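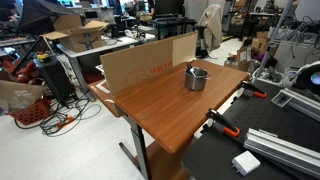

Pot-and-utensil records, Kaplan set, cover one kind of tabletop arrangement: a small metal pot with one or more utensils standing in it, placed on a wooden surface. The set is meant for people who label kitchen objects and need consistent names for parts that are often skipped, such as handles, rims and the exposed length of a utensil. Wire handles are recorded as separate parts, one entry per side, so a pot like this one gets an entry for the handle on the right and a second entry, marked partial, for the one on the left. Utensils with black handles that lean on the rim are entered under the pot that holds them, with the direction of lean in the notes field.

Contents

The set holds 3,078 records in two parts. Cenville has 1,115 records and was labeled first. Dullar has the rest and uses the same fields with a revised notes field. Record numbers do not repeat between the parts. Each record is one line in a tab-separated text file, encoded in UTF-8, with a header line at the top.

Fields

record: integer, no leading zeros
part: cenville or dullar
container: pot, pan, bowl or unknown
container_finish: metal, enamel, glass or unknown
handle_type: wire, loop, long, none or unknown
handle_visible: full, partial or none, entered for each side
utensil: spoon, ladle, spatula, other or unknown
utensil_part: handle, shaft, head or mixed
surface: wood, metal, plastic, cloth or unknown
barrier: cardboard, board, wall or none
notes: free text, may be empty

The value unknown is a normal value and should not be treated as missing data. It is used wherever a labeler could not settle on a type from the view given. An empty cell in any field other than notes is an error — please report it with the record number.

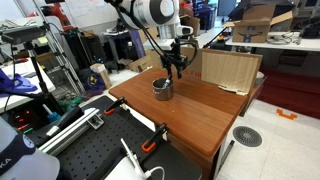 Page 2

Labeling rules

Only what shows is labeled. With a spoon handle sticking up out of a small pot, utensil_part is handle and nothing is entered for the head, even when the same spoon has been labeled in full in another record. Records are independent of each other. A value must not be copied from a neighboring record to fill a gap.

Finish is judged by appearance. Metal is used for any bare, silver-colored container. The labeler does not have to decide between steel and aluminum, and the field has no value for either.

Surface refers to whatever the container rests on. A second surface touching the first is ignored unless the container sits across both. Clamps along a table edge are not labeled.

A cardboard panel standing at the back of the table is entered as barrier: cardboard. Printing on the panel is not transcribed. Tears, loose corners and fading go in the notes field if the labeler thinks they matter. Small specks and scraps on the tabletop are left out in Cenville and optional in Dullar, which makes counts of loose material meaningless across the full set.

Differences between the parts

In Cenville the notes field was limited to 4 words. The limit was dropped for Dullar, and notes there run longer and are less uniform. Direction of lean was written as left, right, front or back in both parts, always from the viewer's side of the table.

Known problems

Pots and pans are confused in shallow views. Where only the rim and a short length of side wall could be seen, labelers in Cenville tended to choose pot and labelers in Dullar tended to choose unknown.

Reflections of the tabletop in a shiny side wall were sometimes entered as a brown finish in early records. These were corrected in August, but the correction was done by hand and a few may remain.

Bundled utensils are undercounted. The format allows two utensils per container and further ones are mentioned in notes only.

Reading the files

The files open in any spreadsheet program. Set the record column to text before sorting if the numbers are to be joined against the Penton index, which stores them as strings. The index is distributed separately and is needed only for lookups by container type.

Maintenance

Labels and this file are maintained by Melahat Uysal. Corrections should give the record number, the field, the present value and the proposed value, one per line. Changes to the list of allowed values are made only between releases.

Last revised September 8, 2019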